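자유게시판 > 수집·취미

제목: 다이캐스트 모델카 보관, 햇빛이 드는 방에서는 어떻게 하십니까?

글쓴이: 느린우체통
조회 654 | 댓글 12

안녕하십니까. 한국에 산 지 오래되었지만 한국어 글쓰기는 아직 조심스럽습니다. 이상한 표현이 있으면 너그럽게 읽어 주시기 바랍니다.

저는 1:18과 1:43 크기의 모델카를 모으고 있습니다. 지금 모두 56대입니다. 지난달에 이사를 했는데 새 집의 작은 방이 남서향입니다. 오후 3시부터 해가 질 때까지 장식장 쪽으로 빛이 곧바로 들어옵니다. 전에 살던 집은 북향이어서 이런 걱정을 한 적이 없습니다.

장식장은 Skelstead의 4단 유리장입니다. 문에 고무 패킹이 있어서 먼지는 거의 들어가지 않습니다. 그런데 문을 닫아 두면 안에서 냄새가 납니다. 타이어 고무 냄새 같기도 하고 접착제 냄새 같기도 합니다. 습도계를 넣어 보니 비 오는 날에는 83퍼센트까지 올라갔습니다.

제가 여쭙고 싶은 것은 두 가지입니다. 유리에 자외선 차단 필름을 붙이면 충분한지, 그리고 문을 조금 열어 두는 것이 좋은지 알고 싶습니다.

댓글

창고지기77
필름 붙이세요. 저는 창문에 붙였습니다. 장식장 유리에 붙이면 색이 좀 누렇게 보여서 저는 별로였어요.

느린우체통 (글쓴이)
답변 감사합니다. 창문에 붙이는 것은 집주인에게 먼저 물어보아야 할 것 같습니다. 전세입니다.

minari_box
필름보다 암막커튼이 먼저 아닌가요? 필름은 자외선만 막지 열은 그대로 들어와요. 여름에 유리장 안이 얼마나 뜨거워지는데요. 플라스틱 부품 휘는 건 거의 열 때문입니다.

창고지기77
열차단 되는 필름도 있습니다. 그리고 하루 종일 커튼 칠 거면 장식장을 뭐 하러 둡니까ㅋㅋ 박스에 넣어 두지.

minari_box
오후에만 치면 되죠. 글쓴이님이 3시부터라고 하셨잖아요.

은행나무밑
냄새 나는 건 환기 부족이 맞을 겁니다. 밀폐된 장 안에서 고무 타이어 가소제가 빠져나오면 바닥판에 끈적하게 자국이 남아요. 저는 Ito 아크릴 받침 위에 그냥 올려놨다가 두 대가 바닥에 붙어 버렸습니다. 떼어 보니 받침에 타이어 무늬가 그대로 찍혀 있더군요. 지금은 차축 밑에 얇은 받침을 넣어서 바퀴를 살짝 띄워 둡니다.

느린우체통 (글쓴이)
바퀴를 띄우는 방법은 처음 들었습니다. 혹시 차체 바닥에 나사 구멍이 없는 모델도 그렇게 할 수 있습니까? 제 1:43 모델 중에는 바닥이 막힌 것이 많습니다.

은행나무밑
나사 없어도 됩니다. 두꺼운 투명 아크릴 조각을 바닥 가운데에 괴어 주기만 하세요. 너무 높으면 옆에서 볼 때 떠 보여서 보기 싫고, 종이 한 장 들어갈 틈이면 돼요.

Gudeta수집실
저는 의견이 좀 다릅니다. 바퀴 띄우면 무게가 바닥판 한가운데로 몰려서 오래 두면 플라스틱 바닥이 휩니다. 1:43은 가벼우니까 괜찮아도 1:18은 권하고 싶지 않아요. 차라리 타이어 밑에 베이킹용 실리콘 코팅지를 작게 잘라 까는 게 낫습니다. 저는 몇 년째 그렇게 하고 있고 붙은 차가 없습니다.

은행나무밑
받침을 두 군데로 나눠서 괴면 무게는 문제없어요. 코팅지는 잘라도 삐져나와 보여서 저는 포기했습니다. 취향 차이겠네요.

파란성냥
습도 83이면 햇빛보다 그게 더 급해 보여요. Barnar 제습제 큰 통 하나 맨 아래 칸에 넣고 문 닫아 두세요. 그리고 문 열어 두라는 분들 계신데, 그러면 먼지 닦다가 사이드미러 부러뜨립니다. 제가 그렇게 세 개 해 먹었어요.

minari_box
제습제만 믿고 계속 닫아 두면 냄새는 그대로예요. 맑은 날 오전에 한두 시간 열어 두고 다시 닫는 게 제일 무난합니다.

느린우체통 (글쓴이)
여러분의 말씀을 잘 읽었습니다. 의견이 서로 달라서 조금 어렵지만, 제 상황에 맞추어 이렇게 해 보려고 합니다. 먼저 오후에는 커튼을 치겠습니다. 집주인이 허락하면 창문에 필름도 붙이겠습니다. 제습제는 오늘 주문했습니다. 장식장 문은 날씨가 맑은 오전에만 열겠습니다.

받침은 아직 결정하지 못했습니다. 1:43에는 아크릴 조각을, 1:18에는 코팅지를 써서 비교해 볼 생각입니다.

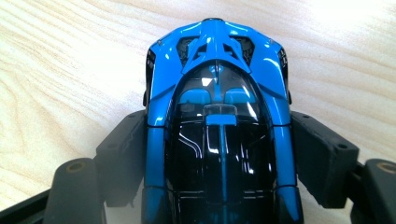 한 가지 더 여쭙겠습니다. 이사할 때 상자에서 꺼내면서 알게 되었는데, 흰색 차 몇 대는 지붕이 보닛보다 조금 누렇게 변했습니다. 북향 방에 있었는데도 그렇습니다. 흰색 도료는 빛이 없어도 변색이 되는 것입니까? 컴파운드로 닦으면 돌아온다는 글도 읽었지만 데칼이 지워질까 봐 손을 대지 못하고 있습니다.

창고지기77
흰색은 어두운 데 둬도 변합니다. 위에 올린 클리어가 누래지는 거라서요. 컴파운드는 데칼 위에 클리어가 있는지부터 확인하고 하세요. 없으면 한 번에 날아갑니다.

Gudeta수집실
확인은 손톱으로 데칼 가장자리를 아주 살살 만져 보면 됩니다. 턱이 걸리면 클리어 없는 거예요. 그런 차는 그냥 두시고, 정 신경 쓰이면 지붕 말고 차 밑 안 보이는 데서 먼저 시험하세요.

파란성냥
저라면 안 닦습니다. 실차도 흰색은 나이 먹으면 누래져요. 그 차들 앞줄에서 빼고 전구색 조명 밑에 두면 티도 안 납니다.

느린우체통 (글쓴이)
손톱으로 만져 보니 두 대는 턱이 느껴졌습니다. 그 두 대는 닦지 않고 아래 칸으로 옮기겠습니다. 장마가 지나면 받침 비교한 결과를 이 글에 댓글로 남기겠습니다. 감사합니다.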